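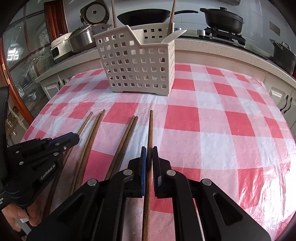

Chapter 8
Household Goods and the Price of Small Things

A family in Surkden sits down to work out its monthly budget. Rent goes in first, then food, then the bus. Somewhere near the bottom comes a line marked "other," and it is larger than the food. Economists have a long and respectable literature on rent. On "other" they have mostly been silent, perhaps out of tact.

This chapter looks at the cheap, durable objects that fill a home: tablecloths, drainers, baskets, jar openers, the second colander. Few people plan to buy them. Most people own a drawer that will no longer close.

By the end of the chapter you should be able to define a durable good, explain why low prices weaken a buyer's attention, and read a simple spending table without skipping to the total.

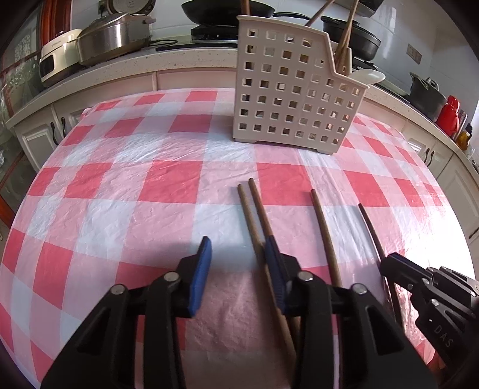
8.1 What Counts as Durable?

A durable good gives service over several years. A refrigerator qualifies, and so does a plastic basket, which may well outlast the refrigerator and the marriage.

Consider the Druvine household survey, which covered 682 homes and listed 3917 kitchen items bought in a single year. Shoppers could usually recall what they paid for a stove. Asked about a sieve, they guessed, and they guessed low. We return to these figures in Section 8.3, where the guesses get worse.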